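Section 2: Setting up the Petek shuffler for a home game

Written for the Brustdale card room by Stavros Vukčević. Replaces the leaflet in the box, which I found optimistic.

Before you start

The Petek takes one deck at a time and claims a "casino-grade random shuffle". I have no idea what that phrase is supposed to mean and neither does the leaflet, which uses it four times. Treat the machine as a labour saver. If you treat it as proof that the game is straight, somebody sooner or later will take advantage of you.

You will need:
The shuffler and its power adapter
Two decks with different coloured backs
A cut card
A firm table with a light surface
A soft pencil and a ruler

Note: The box says the unit runs on batteries for a full evening. Ours ran down well before the second break. Use the adapter.

Unpacking

1. Lift the shuffler out by the base. The lid is not a handle, whatever the drawing on the carton suggests.
2. Pull the foam out of both feed trays. There is a second, thinner piece behind the rollers that is easy to miss.
3. Turn each roller by thumb. It should move with slight drag and no clicking.
4. Close the lid and press Test with no cards loaded. The motor should run and then stop by itself.

Caution: Keep fingers, sleeves and lanyards out of the trays while the light is on. The lid switch is supposed to cut the motor. On ours it does so most of the time.

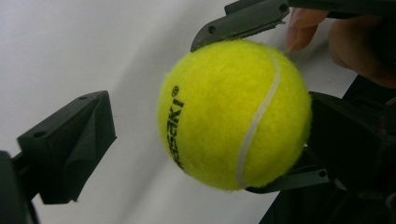

Tennis ball, yellow-green felt with a white seam.

Checking the cards

People worry about the machine and forget the deck. I would do it the other way around. Any seller who promises that a deck is "tamper proof" is asking you to stop looking at it.

5. Open both decks in front of the players. If a deck turns up already open, set it aside, even if the person who brought it is your brother-in-law.
6. Count the cards face down, then face up. Take the jokers out.
7. Riffle each deck slowly and watch the back pattern. A border that jumps about may be poor printing or may be something worse. Either way the deck goes in the bin.
8. Look at a handful of backs under the room light, then again at a low angle. You are after scratches, dents and shiny patches.

Note: This will not catch everything. A well-made marked deck can get past an ordinary person in an ordinary room. Swapping decks often, from sealed stock the host bought, does more good than squinting.

Placing the machine

9. Put the shuffler to the dealer's left, with the output tray facing the dealer.
10. Check that the player in the next seat can't see the bottom card as the deck comes out. Sit in that chair and look. Do not take the dealer's word for it.
11. Mark the position so it goes back to the same spot after breaks.
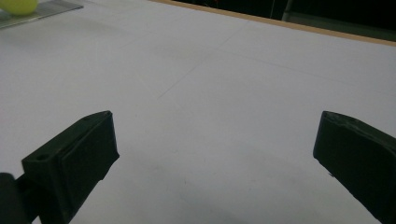
Shufflers creep. The rubber feet on the Petek are meant to stop this and they don't, so by the third hour the output tray has usually swung toward one lucky seat. The leaflet recommends the Ternasano grip mat, sold separately, and I remain unconvinced that a mat is worth buying for the job. Rule two lines in pencil along the back and one side of the base. Faint is fine: the lines on the white tabletop shown are thin and grey, and one of them is barely distinguishable from the surface, yet a line like that is still enough to set a base against. On a dark or felt table, use low-tack tape.

Running the first deck

12. Load the deck in two even halves, backs up. Uneven halves are the main cause of jams.
13. Press Shuffle. Run it twice more. The leaflet says one pass is enough. After one pass I found runs of cards still sitting in their original order, and so will you if you lay the deck out and look.
14. Have the player on the dealer's right cut the deck. A machine shuffle does not replace the cut.
15. Place the cut card on the bottom before dealing.

Jams and error codes

Code 38: card stuck in the left roller. Switch off at the wall, open the lid, turn the roller backward by thumb.
Code 313: lid open. Also appears when the lid is shut. Press down on the hinge side and try again.

If a jam bends a card, retire the whole deck. One creased card is a marked card, whether anybody meant it or not.

A word on the Gendoris add-on

Gendoris sells a plug-in counter that logs every shuffle and prints a "fairness score". Ours logged 367 shuffles and gave every one a perfect score, including the one I ran with a tray empty. Leave it unplugged.

Go to Section 3 for cleaning the rollers.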